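**Kitchen counter walkthrough, second-floor break room**
Tuesday, April 10, 2018. Inspected by Ruba Azar, comments hers unless initialed.

- [x] Extinguisher charged, tag current
- [x] GFCI outlets trip and reset
- [ ] **Nothing on top of the toaster oven.** Fail. Dish towels, folded with real care, on an appliance whose one job is getting hot. I wrote this up in March too — the folding has improved.
- [ ] **Cords put away when not in use.** Fail. There's a cord and plug lying on the counter by the two-slot toaster.
- [x] Cutting board flat, no cracks
- [ ] **Food closed and stored.** Partial. The snack jar has its lid on. The tea box was standing open with a chip bag inside, along with a bar of some kind. It's a tea box.

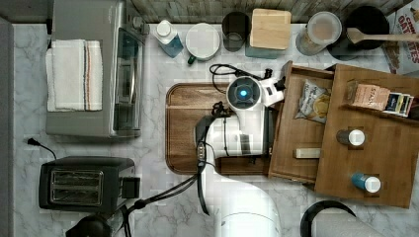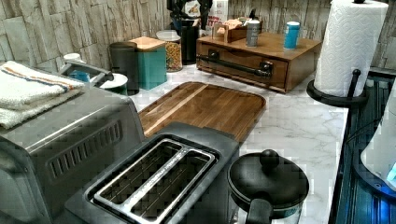

- [x] Utensils in holder, handles up
- [ ] **Toaster crumb tray emptied.** Fail. I emptied it. You owe me 5 minutes.
- [x] Kettle switches off by itself (tested with water in it, unlike last time — G.V.)
- [ ] **Clearance around heating appliances.** Partial. Gergely Vass says the Otora office allows 7 inches. Our sheet says 11. Until someone settles it, use ours.
- [ ] Cabinet under sink: slow drip at the trap, work order 2082 still open

**To fix before the recheck:** towels go in the drawer, chips go anywhere that isn't for tea. Ava has the drawer key, for reasons lost to history. The drip is Stasetti's, and they've been called twice.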